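Console Cleaning and Storage Tips for a Shared Game Room

Dust and poor airflow account for most of the shutdowns readers report to this page. The steps below apply to any current console and need ordinary household tools.

Before starting, switch the console off at the wall, let the fan stop, and put a lined bin within reach of the table. Used swabs, wipes and cut cable ties go straight into it.

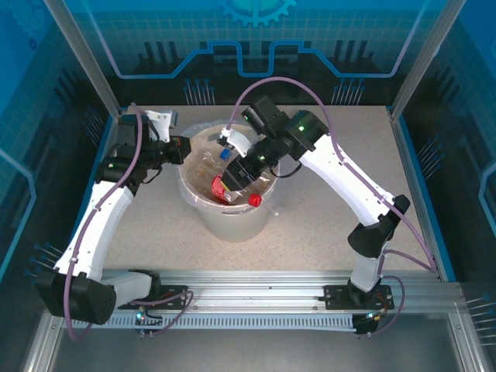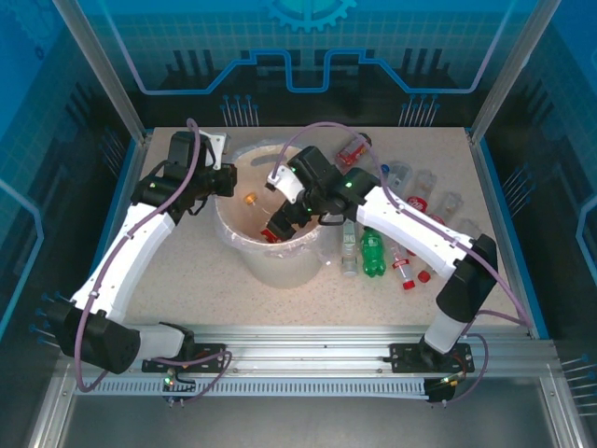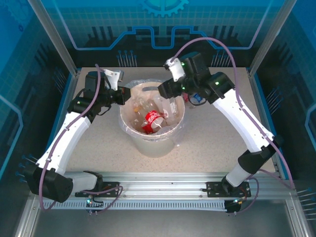 A translucent bin with a clear liner folded over the rim.

Vents. Use a soft dry brush first, then a vacuum on its lowest setting. Hold the nozzle an inch from the case. Do not spin the fan with compressed air.

Clearance. Leave five inches behind the console and four on each side. Closed cabinets are unsuitable, even with the door ajar. Raíssa Paiva measured the shelf temperature in her TV unit with the back panel on and again with it removed, and recorded a drop of 13 degrees Fahrenheit after 25 minutes of play.

Controllers. Wipe the shell with a barely damp microfiber cloth. Run a wooden toothpick along the seam to lift grime. For sticky buttons, use a cotton swab with a little isopropyl alcohol and wait ten minutes before reconnecting.

Discs. Wipe from the center straight out to the edge. Circular strokes leave scratches that are harder for the drive to read across.

Cables. Label both ends of each lead. The Flitine hook-and-loop ties are reusable and come 32 to a pack. Keep power leads and HDMI leads in separate bundles, and avoid bends tighter than a soda can.

Storage space. Check free space before a large update. A drive listed at 800 GB will show less once formatted. Delete old captures first, then games you can download again.

Jasmina Kneževič asks whether the console can stand upright. It can if the maker supplies a stand or lists vertical use in the manual. Move it only with the disc removed.

Repeat the vent cleaning every three months, or monthly in homes with pets.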